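Reading time: 3 min

Search products, manuals, spares Go

Brusine wrist service kit for bench handling cells

The Brusine kit is sold as a once-a-year job that anyone can do before lunch. We stock it and we use it, and we don't quite believe that. It has a fresh pair of finger pads, a cable sleeve, four screws and a printed card. The card skips the hard bits, so read this first.

Park the arm and cut the power at the wall. The Tremblay controller has a button marked Service, which holds the joints but leaves the wrist live. Seon-mi Yook rebuilt our own cell with that button pressed and got a pinched thumb. Use the wall switch.

Change the pads as a pair. Brusine says a pad is good for 3,128 grips. It's a strangely exact number and we have never seen the test behind it. Ours went shiny at 1,000 on plain glass. If a cylinder slides when you tug it down by hand, the pads are done, whatever the counter says.

The sleeve goes on with the slit facing the forearm. Leave enough slack for a full turn of the wrist, then turn it by hand both ways before you tighten anything. The screws are soft. Stop when they stop.

Then the camera. The software claims to find its own zero after a pad change. Do-yoon Byun ran it 9 times on a Friday and got three different answers, so we set it by hand and save the result under a new name. Keep the old file until the cell has run a full day.

Test with glass you can afford to lose. A small round-bottom flask in a cork ring and a measuring cylinder will tell you more than the plastic blocks in the box, as clear glass is where the camera struggles. Start slow. Add a funnel only when the bare flask goes well, and use water.

We don't recommend the Zusa pads sold as a match. They fit, but they leave a film on ground joints. Meltia pads cost more and wear the same as Brusine's.

Stock is low until August. The kit covers one wrist. Labs running past 500 grips a day should buy two and keep the second on the shelf, and questions about older arms go to Jae-in Um at the parts desk.

14 shares | 6 comments
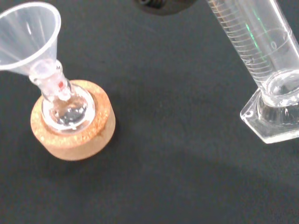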